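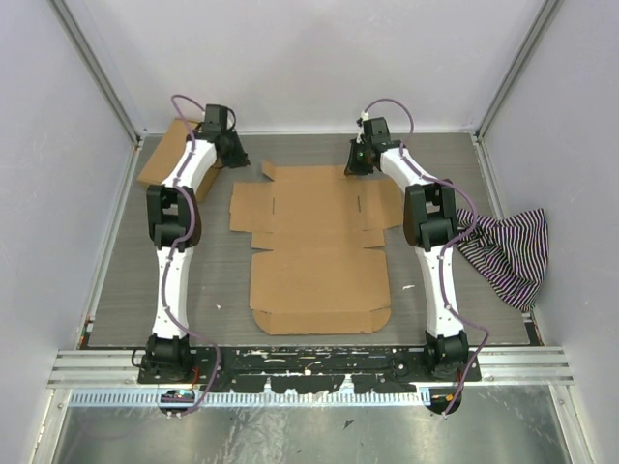
3 de mayo de 2023 - Redacción técnica de Brindero
Imprimir | Enviar por correo electrónico

4.2 Antes de cada tanda de plegado

Si vienes del apartado 4.1, ya tienes la célula Emis encendida y los dos brazos en reposo. Ahora toca lo que yo más me he saltado (y así me fue en abril).

1. Pasa la lista 63 entera, con el paro de emergencia incluido. Púlsalo de verdad, no vale mirarlo.

2. Repasa los cables desde la muñeca hasta la base. Tienen que hacer una curva amplia en el codo y en el hombro, sin tirantez. Yo muevo cada brazo a mano y voy mirando las bridas - si alguna se ha corrido, la cambio.

3. Retira recortes y trocitos de papel de la mesa. Un trapo arrugado también cuenta, que luego se engancha donde menos te lo esperas.

4. Coloca el cartón desplegado en el centro, entre los dos brazos, con la cara sin imprimir hacia arriba.

5. Lanza el programa 121 a velocidad reducida y quédate delante hasta que acabe el primer ciclo.

NOTA: si usas las plantillas de Antunes, carga la 314. La 67 es para cajas con fondo automático y aquí no nos sirve.

PRECAUCIÓN: no metas la mano para recolocar una solapa con los motores activos. Ya sé que es un segundo, ¡yo también lo pensaba! Para, recoloca y rearma.

6. Apunta el resultado en la hoja Prilley y firma.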